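Category: Kitchen and Serving > Trays and Organisers

I've had the Ilta burger-building set from Jeltton on the worktop since March, so it's had a fair go by now. We do burgers a lot (too often, my doctor might say) and my usual system is a heap of plates, a chopping board and a bit of shouting. My friend Lesia Levchenko swears by hers and kept on at me until I gave in.

You get a shallow tray, a clear tub for the salad and some see-through rails and holders that stand alongside. The tray is what I use most, even just for buns on their own. It's a good size, the rim is nicely rounded at the corners and a wipe with a cloth does it. 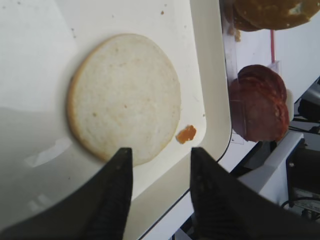 I do wish it hid crumbs a bit better, mind you. Mine always looks as if someone's had toast off it! A sheet of baking paper sorts that if you're fussy, and I'm only fussy when my mother-in-law comes.

The rails took me longer to get on with. They've got ridges and little square cutouts all along them, and my first few goes at setting them out were hopeless – the leaflet is one tiny drawing and a phone number. Once I'd got the hang of it I rather liked having a place for the tomato that wasn't on top of everything else.
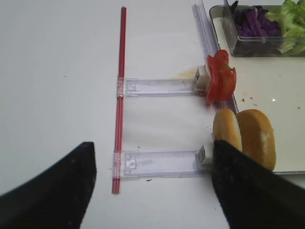
Tomato slices, with two of the ridged clear strips beside them.

Do put something under the tomato, by the way. It dribbles, and a pale table shows everything.

The salad tub is my favourite bit. Cabbage one end, lettuce the other, and you can see at a glance what's running low. I used to have an Orketti one with a lid that never came off without a fight, and I don't miss it in the least.

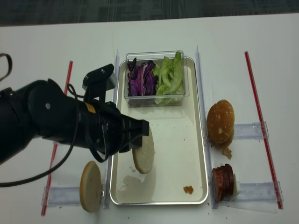 Purple cabbage and romaine in the tub at the back of the tray, buns on edge.

Standing the buns up on their edges is a habit I've picked up from Lesia, and it does save a lot of room when you're feeding a crowd. Ours was 58 burgers for the street party, over two sittings, and I only lost my temper once.

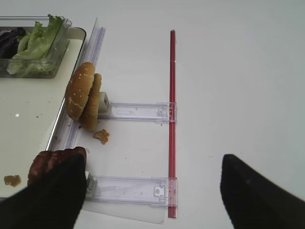 What would I change? I'd like a second tub for the onions and gherkins, and Jeltton don't sell them separately, which is a cheek. The rails are fiddly to wash too, all those ridges, so keep an old toothbrush handy. My sister has the Sydorenko set and hers is much plainer, no rails at all, and she's perfectly happy with it.

I'd still buy mine again, though I'd wait for a sale. Four stars from me, and it'd be five with that extra tub.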